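Giving up fabric softener

My sister says I have spent more time thinking about softener than anyone needs to. 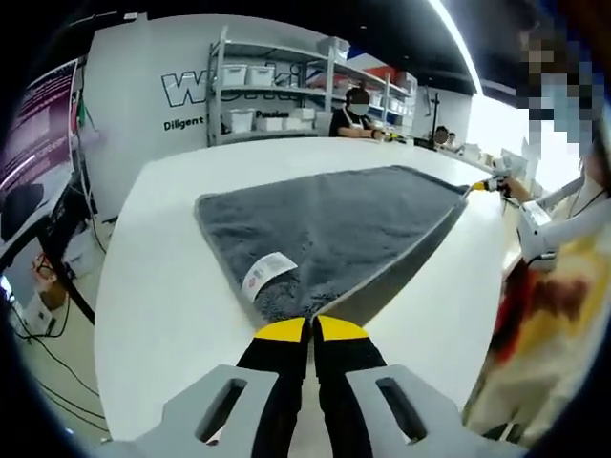

A reader wrote in after my last laundry post to say that softener had ruined every cleaning cloth in the house before she worked out what was going on, and would I please put that at the top next time and not in the last paragraph. Fair enough, so it goes at the top. Softener leaves a coating on the fibres. On a cotton shirt that coating feels nice. On anything meant to soak up water it gets in the way, and microfibre suffers most.

I stopped buying the stuff in February. The bottle ran out, the shop in Lalthorpe had put the price up again, and I decided to see how long I could go without it. I had used it since I first had a washing machine of my own, mostly out of habit. My mother used it, so I did too.

The first couple of weeks were not great. The bath towels came off the line like cardboard. We have hard water here, and I had not understood how much the softener was hiding. My husband asked whether we were being punished for something. I nearly went back to it, but by then I was curious.

The first thing I changed was the amount of detergent. I had been filling the cap to the top line every time, which is meant for a full, very dirty load. I went down to just under half. The rinse water had always looked a bit cloudy through the door and I had never thought about why. After three or four washes at the lower amount it ran clear, and the towels were already less stiff.

The second thing was the spin. Our machine is an old Muta, which came with the house, and it will go up to a speed that makes the kettle move along the worktop. I had always used the top setting to save drying time. Now I take it down one notch for towels and leave the top speed for jeans. They come out a little heavier and take longer on the line, but the pile isn't flattened in the same way.

The third was shaking. You take each towel by one end and give it a few hard snaps before you hang it, then again when you bring it in. It is tiring and a bit noisy. I do think it makes more difference than anything else on this list.

I also tried vinegar, as everyone on the internet tells you to. I put a small cup in the softener drawer for a month. The towels were softer, I think. There was no smell once they were dry. Then I read that it may not be good for the rubber seals over time, and I couldn't find two people who agreed, so I stopped. The towels stayed the same, so perhaps the lower dose of detergent had done the work already. I may try it again in winter, when everything dries indoors and goes stiff over the radiators.

Cleaning cloths and microfibre now get their own wash. I keep them in a bucket under the sink until there are enough, then do them at 40 with a small amount of plain liquid and nothing else. No cotton in with them, as they pick up every bit of fluff going. I don't put them in the dryer. The older ones, which used to push water about on the draining board, have improved a good deal but they are not what they were. One I gave up on and use for the bike.

As for money, a bottle lasted us 28 washes if I kept to the line on the cap, and I rarely did. I am not going to pretend this has paid for a holiday. It is one less heavy thing to carry home and one less bottle in the recycling.

What I miss is the smell. I didn't expect to mind, but clean bedding used to have a particular smell and now it has hardly any. On a dry windy day it smells of outside, and that is better than anything in a bottle – but we don't get many of those. I bought a bar of Skirkisier soap and put it in the airing cupboard, still in its paper. It helps a little. The pillowcases on that shelf have picked it up and the sheets below haven't.

I still have half a packet of dryer sheets from before. I tried one on the bathroom mirror, as I had read that it stops steam. It left a smear that took me ages to get off.

Next month I want to write about the airer. Ours has lost two of its rails and I have been putting off replacing it for 17 months. If anyone has one of the ceiling ones on a pulley, please let me know whether the rope stretches.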